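Orkine pen drop fault

The Orkine pen drop fault (most of us just say "the drop") is a gripping problem in the Orkine tabletop arm, first written up at the Lostbridge test room in November. I've added to this article more than anyone should, so forgive the tone!

Background

The Orkine runs on Dument control software, and one of its standard jobs is desk tidying: pick up loose pens and stand them in a mesh cup. It sounds easy. Pens are thin, they roll, and they like to lie right up against each other, so a tiny error in finger position matters a lot more than it does with, say, a box.
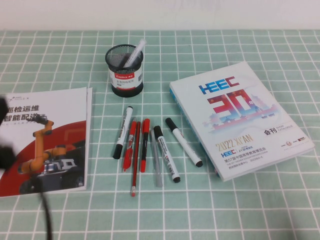 Desk-tidying layout with one pen in the mesh holder and the other writing instruments on the cloth.

What goes wrong

The fingers close, the arm lifts, and somewhere on the way to the cup the grip relaxes for a moment. Dument still reports "object held", so the arm carries on, opens over the cup with nothing in it, and logs a success. That last bit is what drove me up the wall. I read 2753 log entries one long weekend and the bad runs looked exactly like the good ones!

Cause

Version 3 of the software averaged the finger force over 700 milliseconds, so a short slip got smoothed away before the safety check ever saw it. The Adeyemi finger pads (the soft ones) made things worse by springing back after the slip, which looked like a healthy grip again.

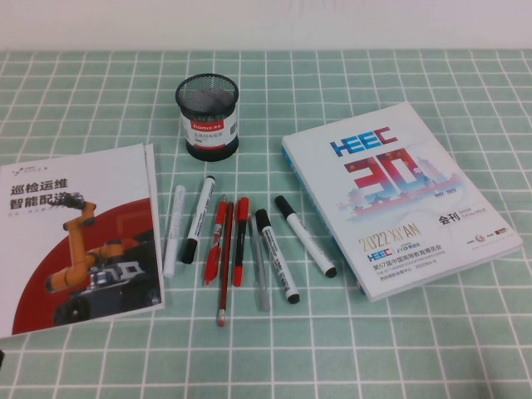
Slim pens and pencils are the worst for this, in my experience, and fat markers give the least trouble. Direction matters too: a pencil gripped near one end can swing as it comes up, and the swing sets off the slip.

Safety

A dropped pen won't hurt you, but a hand reaching in to grab it might get hurt. The arm doesn't know it dropped anything, so it doesn't pause. Hit the stop button first, every time, even if the run is nearly done.

Fix

An update dated September 6, 2023 shortened the averaging window and added a second check just before release. Older units need new pads as well, and the pads come in packs of 16. I still see the odd drop on updated arms, mostly with worn pads, and those do get logged as failures now.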